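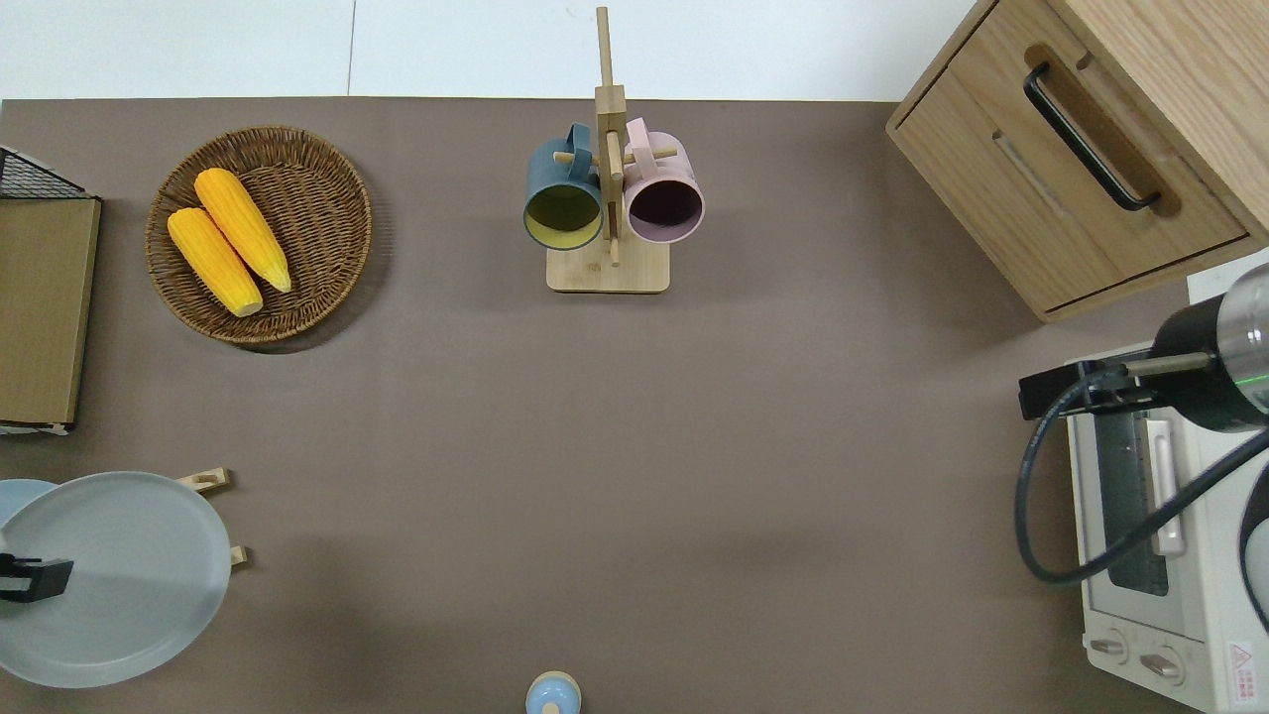 Two ears of corn in a woven basket.

The Barkach Light has been reported over the salt flats east of Sidport for as long as the town has kept a newspaper. Accounts agree on the main points: a pale light, low on the horizon, that holds still, splits in two and goes out. The explanations on offer are ghosts, marsh gas, and a secret air base. My position is that the light is refracted headlight glare from the Altmont grade, and that the evidence for this has been good enough for years.

The grade is a straight section of highway that drops toward the flats, 34 miles from the usual viewing spot. On a clear evening the ground cools quickly and a layer of cold air settles under warmer air. Light passing through that boundary bends downward, so a source below the horizon can appear above it. Small changes in the layer make the image stretch, divide or vanish. All three effects are in the witness accounts.

Ngọc Chu went through the archive of reports and found 491 with a usable date and time. She compared them with temperature readings from the Đặng weather mast. On nights with a strong inversion, sightings were common. On nights without one, they were close to absent. The reports also cluster on Friday evenings, when traffic on the grade is heaviest. Ghosts may keep a work week, but I would want to see the mechanism.

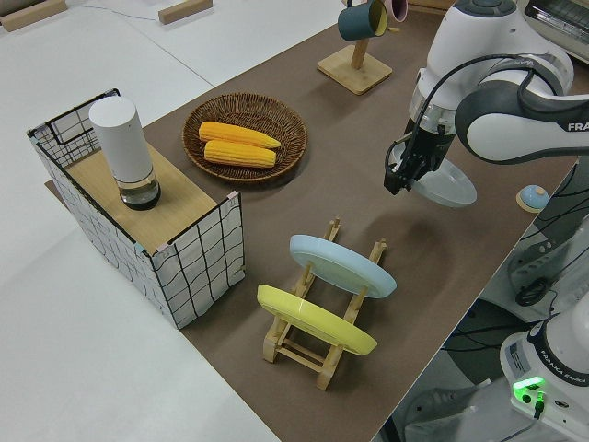 Sidport Atmospheric Optics Club

The standard objection is that people saw the light before there were cars. Nhàn Thái has traced that claim to its sources. Of the 26 accounts said to predate the highway, none was written down at the time. Most come from a single pamphlet, printed decades later and sold at the hotel. A story about an old sighting is weak evidence of an old sighting.

There is a fair objection, and it concerns the color. Roughly 66 reports describe a green tint, and headlights are not green. Refraction can separate colors at the edge of an image, but I doubt it accounts for every case. Some may be errors of memory. I would leave those open and keep the rest closed.

What I object to is the habit of treating the whole question as unsettled whenever a television crew comes through. The test is cheap. Put an observer with a radio on the grade in April, flash a set of headlights in an agreed pattern, and have a second observer on the flats write down what appears. Anyone who prefers the ghost is welcome to hold the clipboard.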